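Guides > Udside House Manual > Linen and Clothing > Section 4: Sorting the mixed pile

4. Sorting the mixed pile

This section covers the soft pile: clothing, throws, plush and anything else that comes out of the bags in one lump. It assumes you have already read Section 3 (Emptying bags) and have a clear surface to work on. The old edition of this manual claimed a full pile could be sorted in a few minutes. We have never seen it done and have taken the figure out.

4.1 Before you start

1. Empty the pockets of anything that has pockets.
2. Set out the four trays: Wear, Bedding, Plush, Rag.
3. Put the Flullason lint roller where you can reach it. The packet says it lasts 500 sheets. Keep a spare.

Note: The Abbasi label system is optional. It has a code for every fabric under the sun, and most houses that took it up were back to masking tape by June.

4.2 Pulling items from the pile

1. Start with whatever is lying on top, even if something more interesting is showing underneath.
2. Take hold of a gathered part of the garment, close to a seam or a waistband. A single layer of thin printed cloth will stretch if there is weight on it.
3. Lift straight up until the piece comes free. If the item below comes with it, put both down and start again.
4. Don't shake anything over the pile.

Caution: Plush and velvety fabrics grip whatever is laid on them. A light cotton print can look free and still be held along one edge. Tugging harder is the usual response and the usual cause of a torn hem.
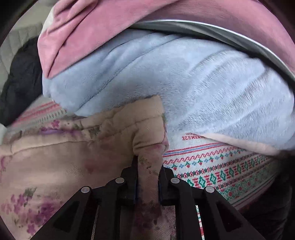 5. Once the piece is out, find the waistband or the neck and lay it flat with that edge facing away from you.
6. Smooth gathered waists with the side of your hand. They will not go completely flat, whatever the folding videos promise.

4.3 Deciding on a tray

1. Anything with a waistband, sleeves or a collar goes in Wear.
2. Plush goes in Plush, whatever its colour. Sorting by colour was tried at Udside and all it produced was more trays.
3. Cloths with stitched or embroidered bands are checked on the back for pulled threads before they go anywhere. Do not send them to Rag on the strength of one stain.
4. If you can't decide, use Bedding and write "check" on a slip.

Note: The Milo folding board suits shirts of an ordinary adult size. On elastic waists it is slower than folding by hand, and we would not buy another.

4.4 Finishing up

1. Fold Wear in thirds, waistband or collar on the outside.
2. Roll plush pieces loosely. Vacuum bags save shelf room, but we are not convinced the pile recovers.
3. Write the shelf number on the tray slip. Floral prints and light cottons are on shelf 161 -- the numbering came with the shelves, so don't go looking for the other 160.

Last updated: June

Related sections
Section 3: Emptying bags
Section 5: Stains, and what not to believe about vinegar
Section 6: Mending or Rag?
Shelf and tray slips (blank)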